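Thread: I stayed up for the Vadetel Awards red carpet so you could sleep. My notes, in no useful order.

The Brekke gowns were everywhere this year. I saw 2 on the same staircase, in the same green, walking at the same speed and pretending very hard to be alone.

Sidasby sent their whole cast in cream. Cream suits, cream capes, one cream hat the size of a patio umbrella. It looked like a very expensive choir had gotten lost on the way to a boat.

The official stream froze for most of the arrivals, by the way. When it came back, the host was laughing at something and we were never told what. I have decided it was the hat.

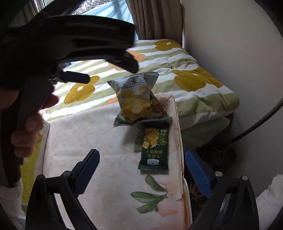
Best dressed, for me, was the plain black column dress with pockets. Real ones, and she used them. I think you could fit quite a lot in there during a three-hour ceremony with no dinner. My own setup was a small table at the end of the bed with two packages of snacks on it, and I'd put my catering ahead of the venue's.

Worst dressed is a tie between every man in a velvet jacket in June. Villton made most of them. Villton will be hearing from my eyes.

The train of the night was 30 feet long and had its own handlers. It entered the building well after the person wearing it. I believe it got a better seat than the writers.

A word for the sheer dress with 250 hand-sewn feathers, which began the carpet with 250 hand-sewn feathers. There was a breeze.

Trend report: tiny sunglasses, indoors, after dark. Several people greeted a potted palm — warmly, I thought.

My mentions are already full of people defending the velvet. I'll give it 48 hours before one of you buys some. Goodnight.

June 17, 2018

Recent threads
Every cape from the December galas, ranked by drag
Why does Brekke hate sleeves
Sidasby season finale: a wig inquiry
The Villton perfume ad, explained badly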